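Lámina flexible (manualidades)

Llamo lámina flexible a cualquier hoja grande de material blando que se corta, se curva y se pega para hacer manualidades. En esta entrada meto en el mismo saco la goma espuma fina y la cartulina, que ya sé que son cosas distintas (los puristas me escribirán otra vez), pero en la mesa de trabajo se tratan casi igual y a mí me gusta explicarlas juntas. 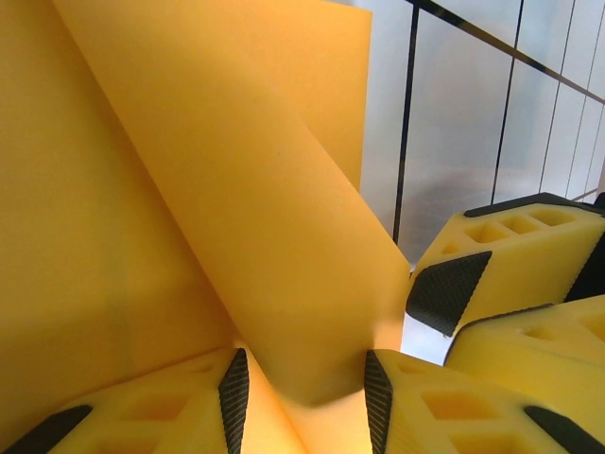
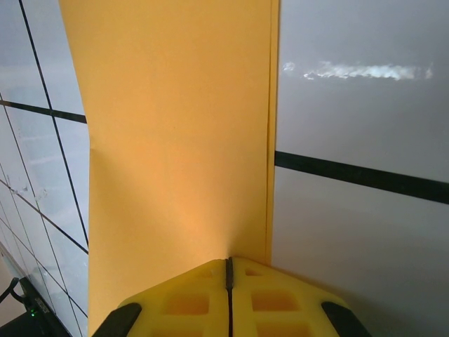
Lámina grande de color amarillo anaranjado; en la primera imagen se ve una hoja curvada en diagonal.

Nombre. En Drullden, donde aprendí, se le dice simplemente "la hoja". Mi maestra, Paraschiva Grecu, distinguía entre hoja muda y hoja cantarina, según el ruido que hacía al sacudirla, y yo sigo usando esos nombres aunque no aparezcan en ningún manual - ¡son utilísimos! La espuma es muda. La cartulina canta.

Materiales. La espuma de manualidades suele ser EVA, un plástico ligero y mate que se corta con tijera y recupera bastante bien la forma. La cartulina es papel grueso y su peso se da en gramos por metro cuadrado; para figuras grandes yo compro la de 200, que aguanta de pie sin ponerse terca al doblarla. También tiene fibra: si la enrollas a favor, la curva sale redonda, y si la enrollas en contra se te marca una arruga que ya no se va. La espuma perdona más, aunque un pliegue guardado todo el verano también deja su raya.

Curvado. Para una curva suave, sujeta un extremo y deja que el otro gire solo, sin apretar el centro. Con la cartulina ayuda mucho pasarla por el canto de una mesa. Con la espuma funciona el calor (plancha tibia y un paño en medio, por favor, que yo estropeé una plancha). Para hacer un cono se pellizca una punta y se enrolla el resto encima.

Color. Los tonos mostaza y naranja son mis favoritos porque la luz los cambia muchísimo: la parte redondeada de un doblez se ve más pálida y la sombra tira a ocre. En el taller Okatar los usamos para girasoles de 13 pétalos, y de una hoja grande salen 8 pétalos si no te distraes cortando.

Conservación. En plano o en rollo flojo, lejos de la ventana. Las mías viven enrolladas dentro de un tubo ancho, con una cinta de tela en cada punta.

Véase también: cartulina, goma EVA, papiroflexia, flores de papel.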